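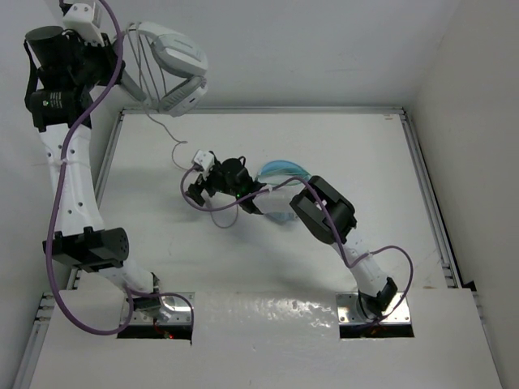
Most of the failures in our cable-handling runs came from the way we segmented the demonstrations. The policy was trained on fixed chunks of 100 steps, and the chunk boundaries fell wherever they fell, often in the middle of a regrasp. With one arm holding the headphones up at the far corner and the other at the thin grey cable, a boundary in the wrong place means the second arm commits to a stale estimate of where the cable is. The loop hanging under the gripper makes this worse – slack moves a lot for very little wrist motion.

Ezequiel Mendoza suggested cutting on gripper events instead. Every open or close command starts a new segment, and anything shorter than 5 steps is merged with the one before it. I reprocessed all 405 demonstrations this way and retrained Pan, our bimanual policy, with no other changes. Same network, same learning rate, 4 seeds.

The regrasp failures dropped on every seed. Dropped headphones did not change, which I expected, as that arm closes once and then holds. Training loss was slightly higher than with fixed chunks, so it is a poor guide here and I have stopped using it to pick checkpoints.

Two open items. The merge threshold was set by hand and I have not swept it. I also want to rerun on the Trulldale demonstrations from November, where the operators paused much longer between grasps and the segments will be uneven. The relabeling script is in the Flatia repository under tools.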